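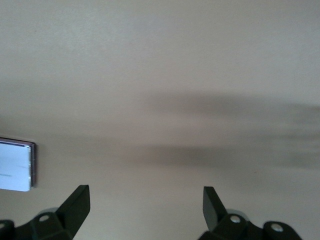 Tranelik Project: Making a Small Study Room Brighter
Term report, second draft

I picked the study room at Sturow because I spend most of my week in it and it always feels gloomy by four o'clock. My question was simple enough - could I make it nicer to work in without buying new lights?

What I did

First I measured the walls and worked out the area to be painted, which came to 19 square metres once I'd taken off the door and window. Then I tried 2 colours on big sheets of card: a warm off-white and a pinkish beige. I taped them up for a week and looked at them morning and evening (my flatmates got very tired of being asked!).

The beige was lovely before lunch and rather muddy after it. The off-white won, in a matt finish, as anything shiny bounced the desk lamp straight into my eyes.

Readings

I used a borrowed light meter at desk height. With the blind up at noon I got 210 lux on the old paint. I haven't put the evening readings in the table yet because I kept moving the lamp - my own fault - and they need doing again.

Problems

Shadows! I'd planned for colour and hardly thought about them. A pale matt wall shows every soft grey smear of shade, so where the lamp stands matters far more than I'd expected. I'm redoing that part on Wednesday with the lamp in one marked spot.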